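Vurenis Key Desk – data card

Summary
Recordings of a two-arm station handling keys on adhesive wall hooks. Collected for the key desk at the Puretti depot, where drivers pick up and return vehicle keys at shift change.

Contents
200 episodes, 3 task types: hang a set, remove a set, move a set to another hook. Episodes that ended in a dropped key are kept and labeled "drop".

Station
Each arm ends in a two-sided gripper with a camera in the housing. Hooks are clear pads on a colored sheet, with some left empty so that a set can be moved.
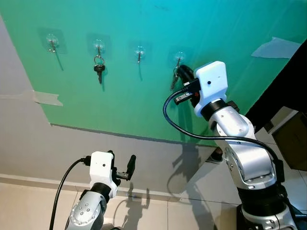 Hook height is not fixed. Models trained on a level row did poorly when one hook sat lower, so the row should be reset between sessions.

Effect on staff
Before the trial, the desk clerk handled every return by hand. Clerks now sign off exceptions – missing tags, mixed rings, damaged keys – and spend the rest of the shift on dispatch. Headcount at the desk did not change. Two clerks asked for a manual override within reach of the counter; it was added in July.

Known gaps
Night lighting is not covered. Rings with more than 10 keys are excluded.

Maintainer: Yatsenko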